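Loltotia Glass-and-Mats: README for the fault subset

Hello, and welcome to the part of Loltotia we're most excited about! The main release is full of runs that went fine. This folder holds the other ones: 65 episodes in which the two-arm table cell stopped, slipped or did something we didn't ask of it. They come out of a pool of 200 recorded in March, and we think they're the most useful data we have.

What went wrong

The fault is a cable fault, and we chased it for far too long. Each arm's gripper cable runs outside the links with plenty of slack. When the left arm reached far into the bin, the slack sometimes pulled tight at the elbow and the gripper dropped off the bus for an instant. On reconnecting it went to its default width – fully open – whatever it was holding. Muthu Menon spotted the pattern after Hsiu-ying Choi plotted elbow angle against dropouts. Lovely piece of work, both of them!
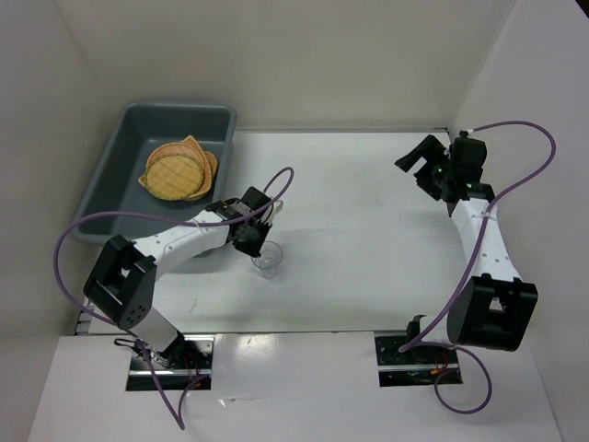 Does a dropout stop the arm?
Only the gripper resets. The arm keeps following its trajectory until the watchdog trips, so a few episodes have 2 seconds of motion with the fingers open.

The task itself is simple to state: woven mats, a gray bin, a drinking glass, two arms. Glass was our choice for the transparency problem, and it's also why we wrote a safety note.

Safety note

Two glasses broke during recording. Nobody was hurt, but please don't replay these trajectories on real hardware with glass on the table. Use plastic first, keep the speed cap at 100 mm/s, and wear eye protection.

Files

episodes/ – joint states, gripper width, video
faults.csv – episode, arm, time of first dropout, watchdog yes/no
notes.txt – operator remarks, lightly edited by Siu-fong Mak

Known problems

Gripper width is stale during a dropout: it repeats the last good value. Mask it with the flag column. Clerumetti loader versions before the March build ignore that flag and will hand you nonsense without a warning.

Found another fault we missed? Write to Yuk-lan Tse, we'd love to add it.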